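Gromell Street Hall - fire and electrical walkthrough, pre-winter 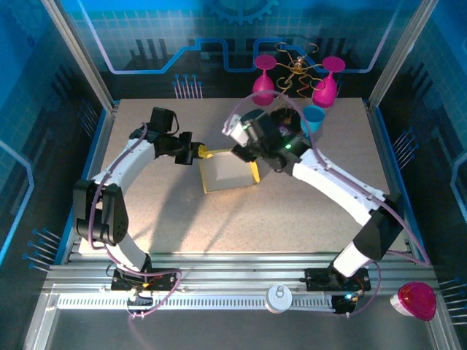

Inspected by: Cathal Egan
With: Edileuza Cavalcanti (keys)
November 5, 2023

Marks: OK / FIX / LOOK AGAIN. Comments after the mark. Went in by the side door, finished in the boiler room.

EXITS

Front doors, both leaves open fully - OK
Side door - FIX. Sticks at the bottom. Needs a shoulder. Same note in August.
Rear door, panic bar - OK, stiff but latches
Exit signs lit - front OK, side OK, rear FIX. Battery backup dead, goes dark when you hold the test button
Corridor clear - FIX. Stacked chairs by the kitchen hatch, two deep. Moved some while I was there, the rest need a home
Stair rail - OK. Top bracket tightened since last time

EXTINGUISHERS

Kitchen, wet chemical - OK, gauge in green, tag current
Kitchen blanket - OK
Main hall, left of stage - OK
Main hall, right of stage - FIX. Pin there, seal missing. Swap it
Upstairs landing - LOOK AGAIN. Tag unreadable, got wet at some point. Asked Higinio for the service record
Boiler room - OK

ELECTRICAL

Main panel, unit no. 3573 - OK. Door closes, labels match exept circuit 9, which says "piano"
GFCI outlets, kitchen - one of three did not trip. FIX before anyone uses the kettle there
GFCI outlets, restrooms - OK
Extension cords - FIX. Brown one behind the stage running under the carpet. Unplugged it, coiled it, left a note. Do not put back
Power strips - one plugged into another in the upstairs office. Separated
Space heaters - two found. Carkmont 800 watt, OK, tip switch works. The older one has no label and no tip switch, take it out of the building
Stage lights - not tested, ladder locked up. LOOK AGAIN

ALARMS

Pull stations, front and rear - OK
Smoke detectors, hall - OK
Smoke detector, office - chirping. Battery changed
CO detector, boiler room - FIX. Past its date. Replacment is 25 dollars, just buy it
Horn heard upstairs with the doors shut - yes but faint in the far restroom

BOILER ROOM

Nothing stored within three feet - FIX. Paint cans. Also a box of Christmas garland, on top of the boiler housing!! Removed
Shutoff labeled - OK
Door self-closes - FIX, closer arm leaks oil

PAPERWORK

Occupancy sign posted - OK, 500, matches the permit
Emergency numbers by phone - still lists Daithí Kavanagh's old cell. Update
Drill log - last entry August. Due again

TO DO, IN ORDER
GFCI kitchen - Philomena to call Grerker
CO detector - me
Rear exit sign battery - Grerker, same visit
Side door - plane the bottom edge
Chairs, paint - Edileuza finding space

Recheck FIX items when Grerker is done. Ladder key please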